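Tables at Pruston: what we've settled on

August 14, 2026

The new tables for the Pruston building have been in use long enough for us to say how they are getting on, and several of you have asked at the front desk which finish was chosen and why. This item covers the choice, how to look after the tops, and what is happening to the old ones.

We ordered 11 tables. Eight are in the main workroom, two are in the small meeting room and one is by the back window, where the post used to be sorted. All have the same light wood-grain top. The legs are the plain Hoarau frame in grey, which Clindmont already uses upstairs, so the spare feet and bolts in the store cupboard will fit both sets.

Three finishes were put to staff in the spring. The white was popular at first, but the sample left in the kitchen showed every pencil mark. The dark brown, sold as Camus, looked smart and made the workroom gloomy, particularly at the end nearest the stairs. The pale grain came out ahead with 17 votes. Obsa Endale, who placed the order, also asked for a matt surface after complaints about glare from the ceiling lights on the old tops.

The bill came to £3000 including delivery. Taking the old tables away would have added a good deal to that, so we have kept them for the time being. They are stacked in the side passage with their legs off. Anyone who would like one for home should put their name on the sheet by the kettle. Four have been claimed so far. The two with swollen edges are going to the tip whatever happens, so please don't put your name against those.

Looking after the tops

Use a damp cloth and a small drop of washing-up liquid, then dry with a clean cloth. Wipe along the grain. Streaks are harder to see that way, and crumbs and dust don't get dragged across the lines. Please don't use the spray from the kitchen on them. It leaves a sticky film, and one of the meeting room tables has already had to be done twice.

Hot mugs should go on a mat. There are mats in the second drawer down and more on order. Cutting is fine as long as there is a board underneath – the green ones are kept on the shelf above the paper. If you are using glue or tape, put some newspaper down first. Tape left on overnight pulls at the finish when it comes off, so take it up before you go home.

Small scratches can be hidden with the wax stick that came with the delivery. Jad Abu Hammour has it in his desk and will show you how to use it. He would like to hear about larger marks the same day, before anyone has a go at them with a scouring pad.

The pale colour took a bit of getting used to. Under the strip lights it looks more cream than the sample did, and on a dull morning it is closer to beige. The grain is fine and wavy, and from a standing height the lines are easy enough to follow with a cloth.
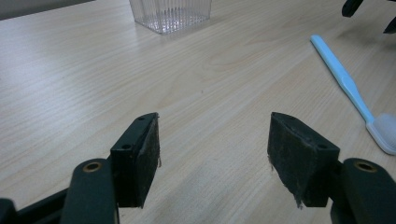
We have had one request for a darker table in the meeting room, for when papers are being laid out and people want the white sheets to stand out. For now we suggest using the felt cover, which is folded on top of the filing cabinet. It fits one table with a little over at each end.

The other request was for a lower table. The Hoarau frame can be dropped by two notches with the key taped under the top, and it takes two people to do it safely – one to hold the end up and one to turn the key. Put it back to the usual height when you have finished, or the tables won't line up when we push them together for the monthly meeting.

A second order, for four more tables and a set of stacking chairs, is planned for November. If your team needs a different size, let Obsa know on extension 1253 before the end of next month. The choices are the same length as now or a shorter one that seats two.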